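Grikmont, January, 6.40 in the evening

Heating off again since midday. Reset the boiler at the isolator, waited, no change. Rang Ekene Usman, who can come next week. Wore the thick jumper and got on with the laundry, which had been put off twice. The denim goes on its own programme, separate from the colours.
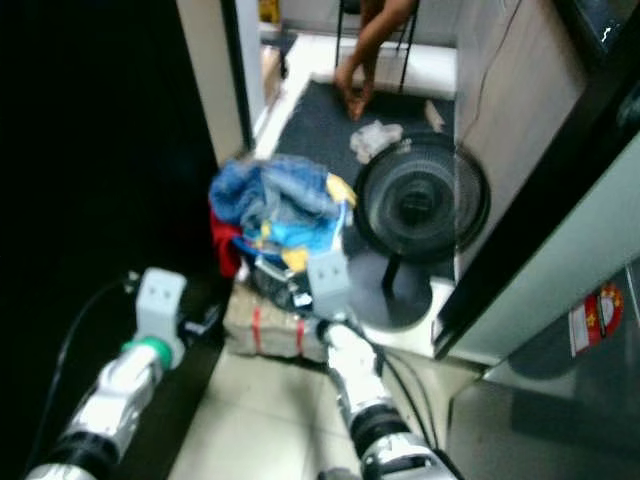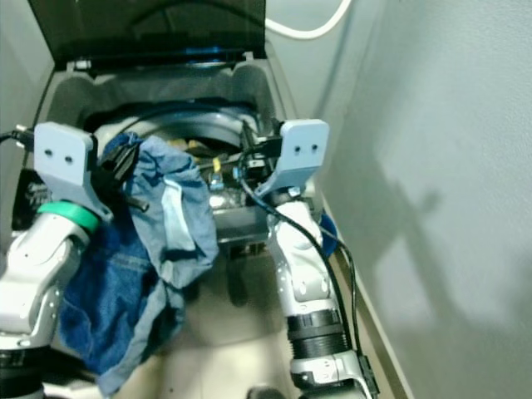
Denim and the laundry corner. 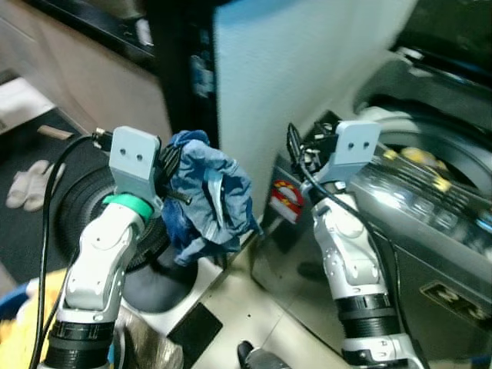
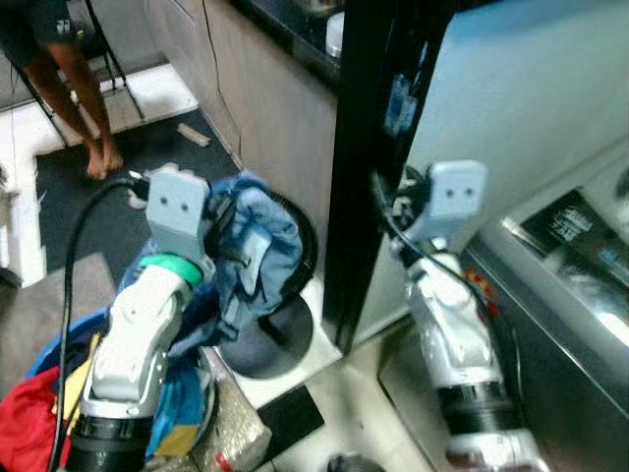

Settings, for the book: denim at 30, inside out, zips closed, half the usual powder, spin at the lowest speed the dial offers. Last month I used the full measure and the dark pair dried with white lines along the seams. A second rinse removed most of it. Colours at 40, normal spin. The red went in with the blue in November and did no harm, so I no longer treat it as a special case.

Meter read 581 before the first load. I forgot to read it between loads, so the two programmes can't be separated and the comparison will have to wait. Oluwatosin thinks the long cool programme uses less than the short warm one. I think so too but would like a number.

Pockets checked. One receipt from Ogunleye for 22 pounds, legible, put in the tin with the others. One coat button that matches no coat I own.

The drain filter is due. Ekaette Bako did hers and got half a cup of water on the floor, having opened the cap before the small hose. Will do mine at the weekend with the roasting tin underneath. The spare seal from Gulcombe is still in its packet. The part number on the invoice ends in 995 and the one on the packet doesn't, so I have written to ask.

Drying is the real constraint with no heating. Thick seams and waistbands take 2 days in that room at this time of year, less with the window open an inch and the door shut. Hung the jeans by the hems. Shirts on hangers along the rail, spaced a hand apart.

Nkechi telephoned at eight about the lift to Kondach. Said yes. Soup, bread, bed by ten.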